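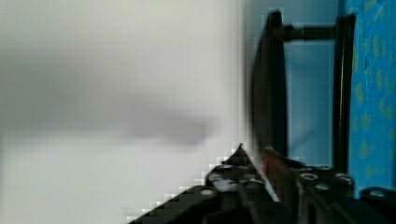 A pale surface and something dark and curved beside it.

Greer Pringle has made ketchup and strawberry jam in Prastbridge for long enough that people stop her in the post office to ask about sugar, and she always answers, at length, with her shopping bag on the floor.
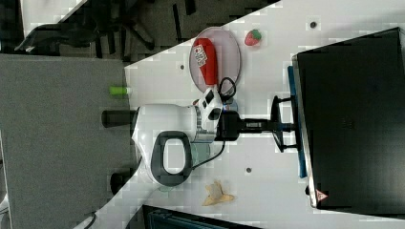
Words: the Skovthorpe food pages

"My aunt Magalhães, by marriage, had the recipe," she tells me, pouring a second tea before I've managed the first. "It was for 48 jars! Who has 48 jars?" She cut it down over one wet May, and now uses 400 grams of tomatoes to a bottle, with a little vinegar (cider, if she has it) and up to 36 cloves for a big batch.

The strawberries are another matter. "I pick before eight on a Thursday, while they're cool, and I don't wash them until the pan is out. My mother washed hers the night before and we had soup, lovely soup, but soup." 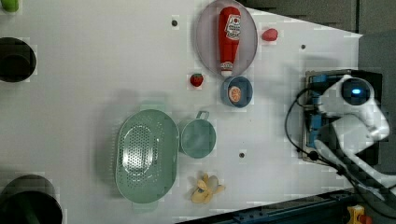
Ketchup on a grey plate, with a strawberry close by.

Will she ever sell it? "Oh, I'd only worry about the labels," she says, and goes off to find me a jar.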